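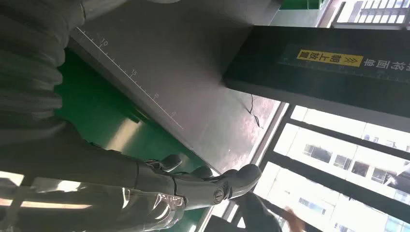
Prondstead Community Hall
Kitchen and store inspection: checklist with comments
Date of inspection: March 1, 2018
Areas covered: main kitchen, servery, dry store, rear corridor
Previous inspection: November

Key: S = satisfactory, A = action needed, N = not checked on this visit

1. Floors, walls and ceilings

1.1 Floor covering sound and free of trip hazards – A
The seam by the servery door has lifted again. It was stuck down after the November visit but the edge is curling for the length of one tile. Needs to be cut back and re-laid. Tape is not acceptable as a repair in a food area.

1.2 Walls clean and washable – S
Paint is thin behind the bins but still wipes down.

1.3 Ceiling free of flaking or damp – S
Old stain above the dry store door is unchanged. The pencil outline drawn round it last year still matches.

2. Fridges and freezers

2.1 Upright fridge (Estent) at 5°C or below – S
Read 4°C on the probe and 4°C on the door display.

2.2 Under-counter fridge at 5°C or below – A
Read 7°C on the probe after the door had been shut for half an hour. The seal is split at the bottom corner. Do not use for milk, cooked meat or anything with cream until the seal is replaced and three days of readings have been written down.

2.3 Chest freezer at -18°C or below – S
Defrosting is due. Lid closes properly.

2.4 Temperature sheets filled in – A
Nothing entered for the last week of January or for two days in February. If the hall is shut, write "closed" on the sheet so there is no gap.

3. Cooking equipment

3.1 Gas cooker, flame failure devices working – S
All six burners tried. The back left is slow to light.

3.2 Gas safety certificate on display – S
Certificate no. 1298, in the plastic wallet by the meter.

3.3 Extraction canopy and filters clean – A
Filters are greasy on the upper side. They can go through the dishwasher on the long cycle, one at a time. Last cleaning entry in the book is November.

3.4 Water boiler (Stondero) descaled – S
Descaled in February. Drip tray is cracked but holds water. The spare part is listed as 367 in the supplier's catalogue, if anyone wishes to order it.

4. Fire safety

4.1 Fire blanket in place and reachable – S

4.2 Extinguishers in date and on brackets – A
Two in the kitchen, both in date. The one in the rear corridor is standing on the floor next to its bracket. One bracket screw has pulled out of the plaster and needs a proper fixing.

4.3 Exit route clear – A
Stacked chairs in the rear corridor narrowed the way to less than the width of the door. They were moved during the visit. The same comment was made in November – a line on the floor might help.

4.4 Emergency lighting – N
To be tested with the main alarm.

5. Dry store

5.1 Food off the floor – S

5.2 Shelving secure – A
The top shelf on the left bows in the middle. Catering tins should go on the bottom shelf. The shelf label gives a limit of 300 kg for the whole bay, evenly spread, and the load is nowhere near even.

5.3 No signs of pests – S
Bait boxes undisturbed. Contractor's book (Bucur) signed and up to date.

5.4 Cleaning products kept apart from food – S
Cupboard locked. One spray bottle had no label and was emptied and thrown away.

6. Hand washing and first aid

6.1 Hot water, soap and paper towels at hand basin – S
Hot tap takes nearly a minute to warm up.

6.2 First aid box complete – A
No blue plasters left and the burn dressings are out of date. Eye wash in date until next year.

6.3 Accident book available – S
One entry since the last visit, a minor scald at the boiler. Filled in correctly.

Actions in order of urgency

Straight away: items 2.2, 4.2, 4.3
Within two weeks: items 1.1, 5.2, 6.2
Before the next visit: items 2.4, 3.3

Item 4.4 carries over to the next checklist. Please write the date against each action when it is finished and keep this copy in the kitchen folder, in front of the November one.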